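Folding Lessons

I have folded laundry badly my whole life, so it felt a little rich that Comfort Adjei handed me the grippers within minutes of my walking into Gillow. "You'll be terrible, and we want terrible too," she said, already loading a shirt into my day.

Her team is testing a simple idea called Valar. Instead of steering a robot through a chore (slow, fiddly, everybody hates it), a person does the chore with a gripper in each hand, and the software learns from that.

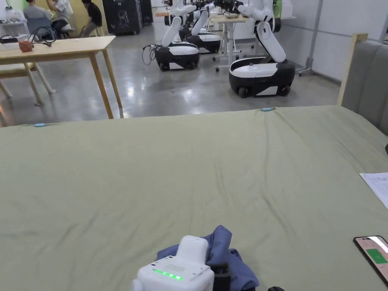
My first few tries were a mess! You lose your fingertips, basically, and a sleeve that you'd normally flick straight turns into a negotiation. Marisol Esposito, who wrote most of the training code, told me to slow down and pick corners. I picked wrong corners. She kept those runs too, because the recoveries are what she's after.

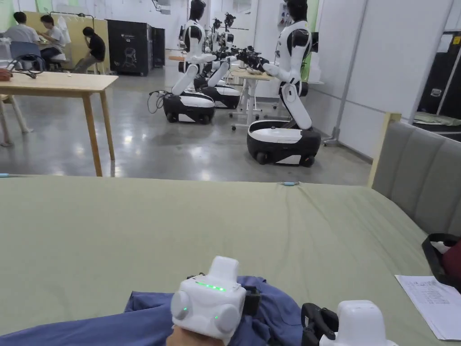
What the numbers say

The team trained one model on 500 clean folds and another on a mix with 164 fumbled ones swapped in. Same robot, same shirts. The mixed model got itself out of trouble far more often, and Hok-lam Ng is still grumbling that he bet against it. He also warned me (twice!) that they've only tried 2 kinds of shirt, and that towels are next in September.

I had one more go before lunch, got hold of both shoulders, I think, and felt ridiculously proud.

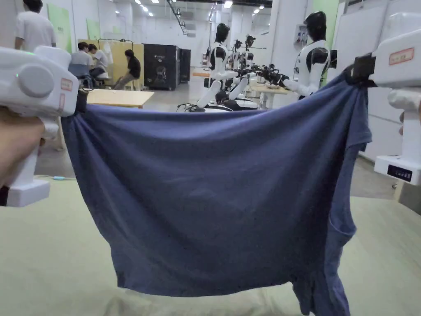
A dark blue T-shirt held up between two hand-held grippers.

Comfort says my runs went into the pile with everyone else's. I went home and left my own laundry in the basket.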